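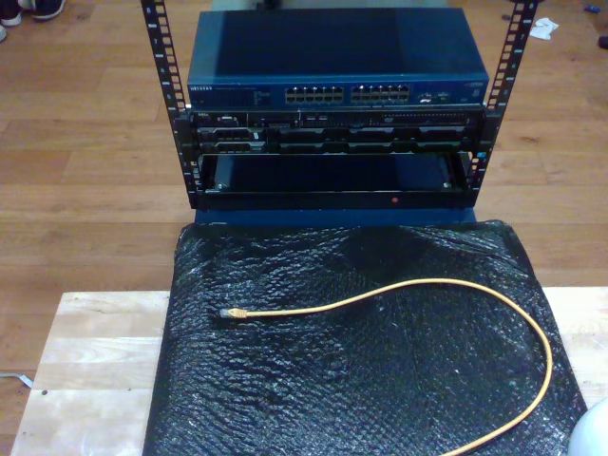 Page last modified: October, 11:19 pm

[Riis-users] Re: moving a small rack, take it apart or not?

Quick reply, on my way out the door, sorry for typos.

Short version: take the server out. Leave the switch if you must. Picture is the rack on the wood floor here, NETGEAR on top, the Dell right under it, then the open slot. Black bubble wrap in front. Same idea as yours I think, open frame, just the two rails going up.

Tala Atallah wrote:
> We are giving up the upstairs room and the rack has to go to the
> new place, 19 miles, back of a station wagon. Open frame, one
> switch, one server, nothing else in it. Can I wrap the whole thing
> as it stands and lay it down on a blanket? Or does everything
> have to come off the rails? I have a roll of bubble wrap and no
> original boxes. The Prendier people quoted me 400 dollars to do it
> and I'd like to not pay that.
>
> Also is the black wrap any different from the clear kind?
>
> Tala

400 is silly for one server. Do it yourself.

Don't lay it down loaded. Open frame has nothing holding the back of the server, all that weight hangs on the ears and the ears bend. Then the rails go out of line and you spend an evening swearing at cage nuts. Ask me how I know. (Unit 609, the old Zulleck office, never again.)

What I'd do:

Shut down properly, wait for the fans to stop, then pull power.
Label both ends of every cable. Masking tape is fine.
Drives: pull them and number them by bay, carry them in a bag on the seat. Some folks leave them in. I don't.
Server out, two people. Wrap twice around, bubbles facing in, tape on the wrap and never on the metal.
Switch weighs nothing, can stay screwed in if the rack rides upright. If the rack goes flat take it out too.
Screws in a sandwich bag taped to the base. I always say I'll remember where I put them adn I never do.

Wrap: the black stuff is the same as clear as far as padding goes. Harder to see thru so write on a bit of tape what is inside. If anyone on the list is buying, Plasora had the wide roll, 200 feet, way more than you need for this, split it with somebody. For the switch cut a piece with enough extra to fold over the ports, that's where stuff gets poked.

If you care about the anti-static question search the archive, there was a long thread and I am not starting it again. I put a bag under the wrap for the drives and leave it at that.

Oh and measure the car first. Rails are taller than you remember, mine would not clear the hatch standing up so everything came out anyway.

You can borrow my strap if you come by before 6. Don't need it back til the end of the month.

Gotta run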